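Household & Home > Trash, Recycling & Other Joys
Thread: Liner keeps sliding into the wastebasket, which basket do I keep?
Started 25/10/2024

lotte_leemans wrote:
I own too many small wastebaskets and one roll of Plenik liners that fits none of them. The roll holds 100 bags, so whatever I decide, I will be living with it until May.

The complaint is simple. I stretch the bag over the rim, it looks very professional, I drop in one bottle, and down goes the bag with the bottle riding on top like it paid for a ticket. The rest of the household has responded to this by leaving their bottles next to the basket.

Does anyone have a method that isn't "buy a different bag"? I have 100 reasons not to.

nazar_b wrote:
Buy a different bag.

Okay, fine. What are the baskets? A mesh one and a smooth plastic one are two separate problems. Post pictures.

lotte_leemans wrote:
Mesh one first, then the see-through one, then the green one with the overflow.
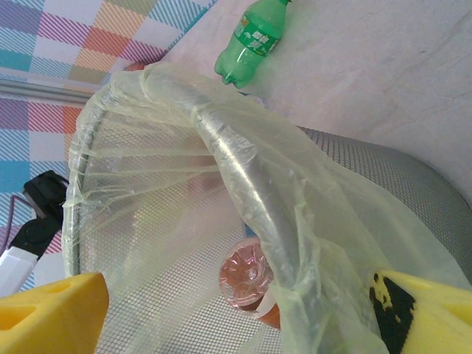
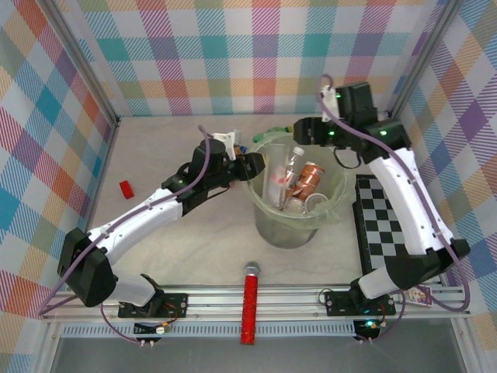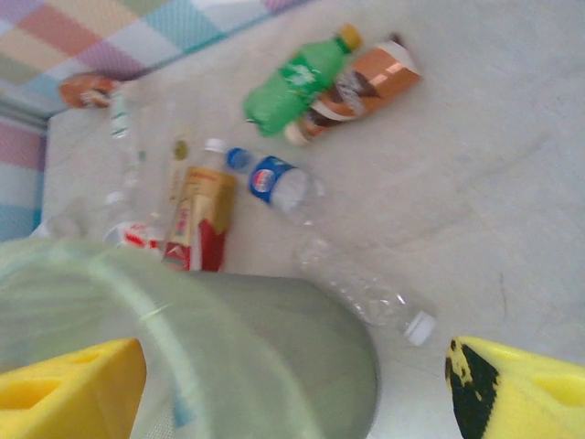
yayra_a wrote:
The mesh one is your trouble right there. Look how tight the bag is on one side and how much extra is bunched up on the other. All the slack is in one spot, so the tight side has nothing to give when something lands in it. Gather the extra, twist it, tie a small knot outside the rim. Ten seconds of work. I've done it in an office with 40 of those baskets and I only swore at a few of them.

helmy.n wrote:
Respectfully, the knot is terrible advice. Next trash day you're picking at a tiny plastic knot with your fingernails, and then you rip the bag, and then there's old cola on your socks. Binder clips. Two of them, opposite sides, done. They cost next to nothing and you already have them in a drawer.

yayra_a wrote:
You don't untie the knot. You lift it off with the bag. What have you been doing?

helmy.n wrote:
Suffering, apparently.

lilibeth_c wrote:
Can we talk about what's going in? Those bottles and that can should be going in recycling, at least where I live, and then you don't need a liner at all. Rinse, drain upside down, straight into the see-through one. You can tell when it's full without lifting a lid, and if something dribbles you just wash the bucket.

Also I want to say the clear bottle on the floor next to the green bin is so close. SO close! My kids have exactly that aim.

nazar_b wrote:
No liner in a recycling bin is how you get ants. I had a Trevlow bucket with no liner for one summer and I estimate 1,000 ants, all of them related.

lilibeth_c wrote:
Did you rinse the bottles, Nazar?

nazar_b wrote:
I don't see how that's relevant.

lotte_leemans wrote:
Update. Tried the knot on the mesh basket and it held through a bottle, another bottle and a fairly aggressive yogurt. Tried the clips on the green one and those held too, but somebody has since borrowed a clip for a bag of chips, so we're back to the tilted look.

The see-through one is now officially recycling, unlined, rinsed bottles only. I've taped a note to it. The note has been ignored — there was a banana peel in there by lunch.

helmy.n wrote:
Buy more clips. Label them.

yayra_a wrote:
Or tie a knot.

lotte_leemans wrote:
11 bags used so far. I'll report back when the roll gets interesting.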